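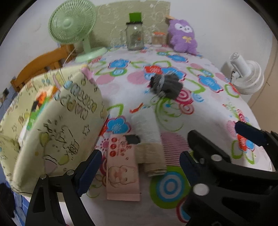
Fan and glass jar mug on the table.

# Drevent Club Cup – Entrant FAQ

Last revised 19 June 2023. This page covers eligibility, car preparation and race procedure. Where it differs from the Supplementary Regulations, the regulations apply.

## Entry and licensing

**Who can enter?**

Any driver holding a current national race license. Drivers in their first season carry a novice cross on the rear panel and start from the back of the grid for their first two races.

**Can two drivers share a car?**

Yes. Both must be named on the entry form and both must qualify. Points go to the driver who takes the start of each race, and are not pooled.

**How many cars are accepted per round?**

Grid size is set by the circuit license. If a round is oversubscribed, full-season entries are placed first, then single-round entries in order of payment.

**Can I change my race number?**

Only between seasons. Numbers 2 and 3 are held for the previous year's second and third place finishers until the end of November. Number 77 is retired.

## Car preparation

**What is the minimum weight?**

593 kg, measured after the race with the driver out of the car and whatever fuel remains. Ballast must be bolted to the passenger-side floor with a backing plate. Lead shot in bags is not accepted.

**Which tires are allowed?**

The Zelleo control tire only, in the dry and wet patterns. Tires are marked at scrutineering. Warmers, softening compounds and regrooving are prohibited.

**Can I change the gear ratios?**

No. The Kocabaş gearbox is sealed. Final drive may be swapped between the short and long options, and the choice must be declared before qualifying.

**What happens if a seal is broken?**

Report it to the scrutineer before the car next goes on track. A seal found broken without a report means exclusion from the meeting. Resealing is done at the Pavley workshop and is charged to the entrant.

**Is data logging permitted?**

Yes, with fixed sensors. Live telemetry to the pits is not. Pit-to-car radio is allowed – check that your frequency does not clash with race control.

## Race weekend

**How is the grid for race two set?**

By each driver's second-fastest qualifying lap. If a driver has only one timed lap, the car starts behind all those with two.

**Are the starts standing or rolling?**

Standing, except after a safety car start in heavy rain.

**Do dropped scores apply?**

The two lowest scores are dropped. A disqualification cannot be dropped.

**Who do I contact?**

Technical questions go to Efua Mahama, chief scrutineer. Entries, payments and refunds go to Mansa Ofori. Protests must be handed in on paper at race control within 30 minutes of provisional results being posted.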